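Plestwood Robotics Club: Frequently Asked Questions
Two-arm table at the club, with the bowl in its bin and the cloth in the pink tray. 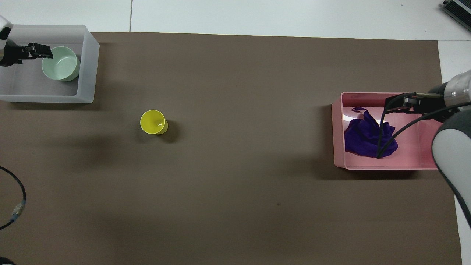
Sorting practice on the brown mat: bowl on the left, yellow cup in the middle, purple cloth on the right.

Page last updated 19th November.

What is the club?
We are an after-school and evening club for people who want to learn how to set up, program and run robot arms. Most of the term is spent on one project, the tidy-up task, which we also enter in the Stilville Open Table.

Who can join?
Anyone in school year 8 or above. Adults are welcome at the evening session. Members in years 8 and 9 need a signed consent form before their first visit.

Do I need to know how to program?
No. New members start by moving the arms by hand control and learning the names of the parts. After that you work through the Tsikata worksheets, which begin with single moves and go on to short programs. If you can already program, tell us when you arrive and you can skip the first two sheets.

What is the tidy-up task?
Household things are put out on the mat and have to end up in the right container. We use a bowl, a cup and a cloth, with a bin at one side and a tray at the other. Each arm works mainly on its own side. The cup usually starts in the open part of the mat, and the team must decide which arm will go for it.

Why use a cloth?
It behaves differently from a bowl or a cup. A bowl keeps its shape, so a grip that works once will often work again. A cloth falls in a new heap every time and the gripper may close on one layer, on several, or on nothing. Expect to spend more of the term on the cloth than on everything else put together.

How is a run scored?
The best possible score is 300 points. Of these, 200 are for getting the items into the right containers and the rest are for a clean run. You lose clean-run points for knocking a container, dropping an item off the mat or touching an arm while it is moving. There are no extra points for speed, but a run must finish within 7 minutes.

Can the arms be steered by hand in the competition?
In the first round, yes. In the final the program has to do the work without help. A team may stop a run and restart it once.

What is Rultora?
Rultora is the program we wrote to record and replay arm movements. It runs on the club computers and members can have a copy for home. Without an arm connected it will only show saved runs, but you can edit the steps and bring the file in on a memory stick. Please put your team name in the file name. We have had several files called "test" and could not tell whose they were.

What are the safety rules?
Keep hands off the mat while the arms are switched on. Tie back long hair and take off scarves and lanyards. One person in each team stays by the stop button and does nothing else during a run. Check the cables before you start and tell a leader if one is pulling tight or lying where a gripper could catch it. Do not unplug anything with the power on.

How big are the teams?
Three or four people. You can come with friends or we can place you in a team. Teams stay the same until the end of term unless somebody leaves.

Can I bring my own objects?
Yes, for practice. They should be light, clean and not breakable. Glass and anything with liquid in it are not allowed near the table. Competition runs use the club set only.

What should I bring?
A notebook and a pen. Laptops are useful but you can share a club one. Food and drink stay in the corridor.

What if I miss a session?
Your team carries on and you catch up from its log. Every team writes down what was tried, which settings were changed and what the arm did. If you know you will be away, let your team have your latest file beforehand.

When is the competition?
The first round is held at Plestwood in December and the final is at Stilville next term. Families can watch both. Entry forms are on the club noticeboard and should be handed to a leader at any session before the first round.

Is there a waiting list?
There is one for the after-school session. The evening session still has places.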